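Bench Notes > Robots > Things That Broke

The hanger job and the slow grip fault

I lost most of August to a fault I should have found in an afternoon. I'm writing it down while I still remember the order of things, and also for the two people who wrote to me after the last post to say their grippers do something similar.

The job is laundry. The arm works at a small drying rack with some cloths on it and a bunch of wire hangers, the thin kind with a plastic coating. It has to take hold of a hanger, carry it and hang it somewhere else on the rack, and in the longer version it deals with the cloths as well. We chose it because it's awkward. The hangers are thin, they swing, they hook onto each other, and the cloths get in the way of everything.

The fault was that the gripper would let go. It didn't open all at once. It took hold of a hanger, lifted, and at some point in the carry the grip eased off enough for the wire to slide. Sometimes the hanger dropped straight down. More often it rotated in the grip first and then fell at the next change of direction. The controller reported a good grip the whole time, and there was nothing in the error log.

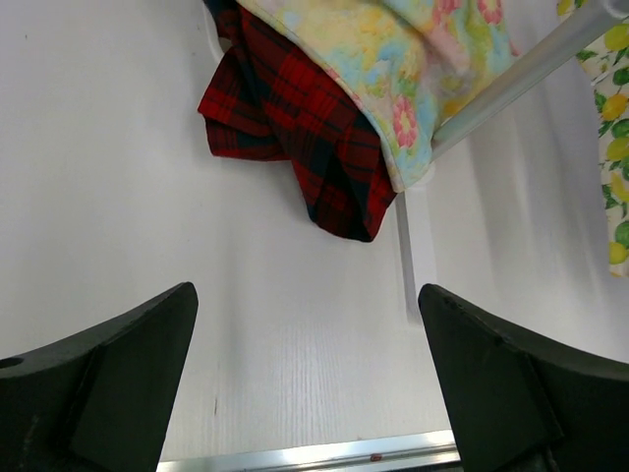

Jussara Guerra

I started with the pads, because pads are always the first suspect. The wire is slick and there isn't much of it to hold. I cleaned them, ran a batch, and got the same drops. Then I replaced the pads and got the same drops again. If I had stopped to think I would have noticed that a worn pad should slip early, when the load first comes on. These were slipping late.

Next I blamed the approach angle. If the fingers come in slightly crooked, the wire sits across a corner of the pad and can work its way out. I spent several days on this. I rewrote the approach so the wrist squares up to the wire before closing, and it did make for tidier grasps. It made no difference to the drops. I kept the change anyway.

Then I did what I should have done at the start and logged everything for a long batch. That was 390 grasps, run over a few evenings, with the grip command, the motor current and the finger position all recorded against the same clock. Of those, 70 ended in a drop. I lined up the drops by time since the fingers closed and nearly all of them fell in the same window, some 3 seconds after closing. Short carries were fine. Long carries were where we lost them.

The current trace showed the rest. The fingers close, the current goes up, and the grip settles. Then the current falls to a lower value and stays there. The finger position doesn't change much at first. It creeps, and then it jumps when the wire goes.

The gripper is an Undell and it runs through a Brekke controller box. The Brekke has a hold mode meant to keep the motor from overheating. After a set time it cuts the holding current to a fraction of the closing current. For a rigid part in a hard jaw that's sensible, because the gearing keeps most of the clamp force on its own. With soft pads and a thin wire there is too little left. The pads relax a bit, the gears back off a bit, and the wire is free.

I knew about hold mode. I had turned it off when I set the box up in the spring. A firmware update turned it back on, and I had applied that update myself in the week before the trouble started. The setting isn't in the file I back up, so comparing my config before and after showed no change. I only found it by paging through the menu on the box itself.
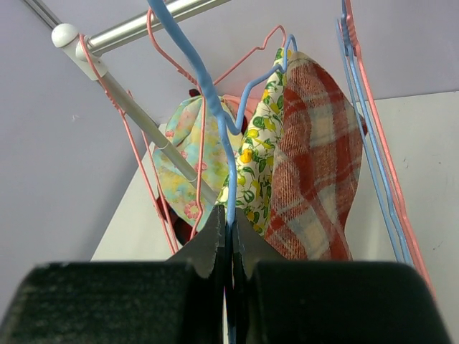 So the repair took under a minute. I turned hold mode off again and ran another batch with long carries. The late drops were gone. There are still misses, mostly from grabbing a hanger that's tangled with its neighbor, but those show up right away and the software catches them.

There is a heat question, and I don't want to skip past it. Hold mode exists for a reason. With it off, the motor carries full current for as long as the fingers are shut. I taped a thermocouple to the gripper body and left it clamped on a wire for a long while. It got warm but stayed under the limit in the manual. I've now set a cap in my own code: if the fingers have been closed too long, the arm goes to a safe spot over the table, sets down what it has and opens. I would like that limit to be in my code where I can see it.

The safety side bothers me more than the lost time. A dropped hanger is nothing. But the same arm spent part of last winter at the Ovden shop in Drestport moving metal brackets over a bench where people had their hands. If the hold current had been cut there, I don't know that the brackets would have stayed put. They're thicker and the jaws were different, so maybe. I never tested it. I had been treating "grip OK" as a statement about the part, when all it says is that the fingers stopped moving at the end of the close command. It gets checked once and never again.

Changes I've made:

The startup script now reads the hold mode setting from the box and refuses to run if it's on.

Finger position is watched through the entire carry. If it moves more than a small amount after the grip has settled, the arm stops and opens a fault.

Firmware updates get written in the notebook with the version before and after. I used to do this and got lazy.

After any update, one long carry with a plain wire before anything else.

I wrote to Brekke asking them to put the setting in the exported config. They answered the next morning and said it was on a list. If you have the same box, look under the motor menu, second page, near the bottom. On mine it's labeled "economy," so searching the manual for "hold" won't get you to the right page.

The tangled hangers are next. I have an idea about giving the wire a small shake before the lift, but I haven't tried it yet.

Filed under: grippers, faults, firmware

Contact | © Jussara Guerra | Back to top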